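Cleaning and Storing Artificial Flowers

Ruvia Household Notes
Updated 14 Oct 2024

Most artificial flowers are polyester fabric on a plastic stem with a wire core. Older arrangements may use silk, rayon or paper, often with a water-soluble dye. Find out which type you have before any liquid touches the petals. Dampen a white cotton swab, press it against the back of one petal for 20 seconds and look for color. If the swab picks up dye, use dry methods only.

Dry cleaning

Take the stems out of the vase. Work outdoors or over a sink. Use a hair dryer on its cool setting and hold it far enough away that the petals move but do not fold back. Heat softens the glue at the base of the bloom and can release whole florets from clustered heads such as hydrangeas.

For dust that stays put, use a soft, dry paintbrush, moving from the center of the bloom outward. The salt-in-a-bag method works on sturdy polyester but leaves grains in tight roses. Shake the stem upside down afterward and check again the next day.

Wet cleaning

Mix 2 drops of plain dish soap into a quart of cool water. Dip the bloom, swirl it and lift it out. Do not rub. Rinse in clean water and hang the stem head down until dry. Keep the cut end of the stem out of the bath. Water that enters there reaches the wire, and rust will later show as a brown line under the plastic coating.

Kitchen arrangements collect grease as well as dust. Repeat the bath with fresh solution if the petals still feel tacky. Window cleaner is often suggested for this; it lightens some blues and should be tested like any other liquid.

Frayed edges and loose heads

Trim loose threads with small, sharp scissors. Do not singe polyester. A head that has pulled off its stem can usually be pushed back onto the peg. If it slips, apply one dot of clear craft glue to the peg, seat the head and leave it alone overnight.

Sorting before storage

Lay all stems on a flat surface with the blooms at one end. Separate leaves that have hooked together by turning one stem slowly; pulling tears the fabric at the leaf vein. Straighten bends by hand, a short section at a time.

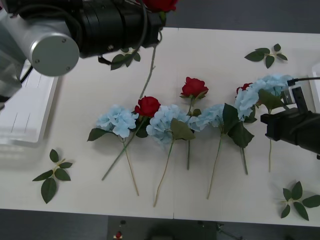
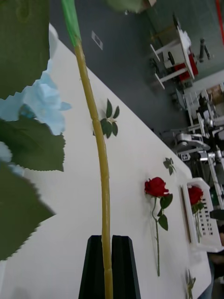
Wrap each head loosely in white tissue. Colored tissue can transfer dye in a damp closet. Pack the stems flat in a lidded box, alternating direction if the box is narrow, and put nothing on top of the blooms. Attics are too hot for glued flowers. An interior closet shelf is suitable.

Label the box with the contents and the month packed. Stock put away in April should be unwrapped and shaken out before fall use. Creased petals recover with steam from a kettle held well below the bloom, provided the dye test was clean.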